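Serving Buns on a Craft Table

Our kitchen in Ferkulville has very little counter, so when I bake I set up on the sewing table in the next room. A cutting mat makes a good surface for this as long as you keep one just for food. Mine hasn't seen a rotary blade since June.

Wipe the mat with warm soapy water and dry it with a towel. Don't use very hot water, and don't put anything on it straight from the oven. A self-healing mat will warp with heat and it won't go flat again. Let the buns cool on a rack first. I give them 2 hours. 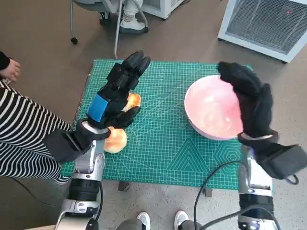
Glaze is the next thing to get ready. Mix 126 grams of powdered sugar with 2 tablespoons of milk and stir until there are no lumps. Use a bowl with room to stir and put it on one side of the mat, with the buns on the other. The pink bowl on the right and the two buns over on the left is the layout I use. Hold the rim while you stir so the bowl doesn't slide.

Spoon the glaze over one bun at a time and leave it alone until the top is set. The grid lines are handy if you want to space the buns evenly. Drips come off the mat with a damp cloth, but get to them before they harden.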